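Kit budget for the board bench – where we are

2 min read

Quick one from Yvette Dufour as the quote deadline is nearly on us. Plan is still one big arm over the table, gripper, blue-edged fixture. Simulation first, purchase order after. The Plokel quote covers arm and gripper only, fingers are extra (100 a pair, so order 2 pairs now and be done). Fixture is seperate, Timov wants 51 for each board holder.
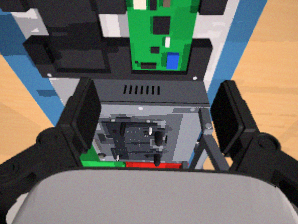
Gripper open over the fixture, green board in its black holder.

Still to cost – signal tower, cart, pedestal for the smaller arm. Mat too, keeps getting missed off. Skondau can do the lot but not before September, so anyone who needs bench time sooner shout now. Table hieght needs agreeing before we sign anything.

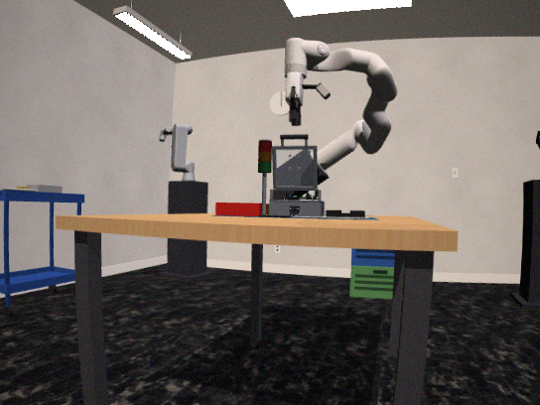 Simulated layout with the case open under the big arm.

Comments on the spreadsheet please, not by email.

Contact: Dufour automation desk | © Dufour | Back to top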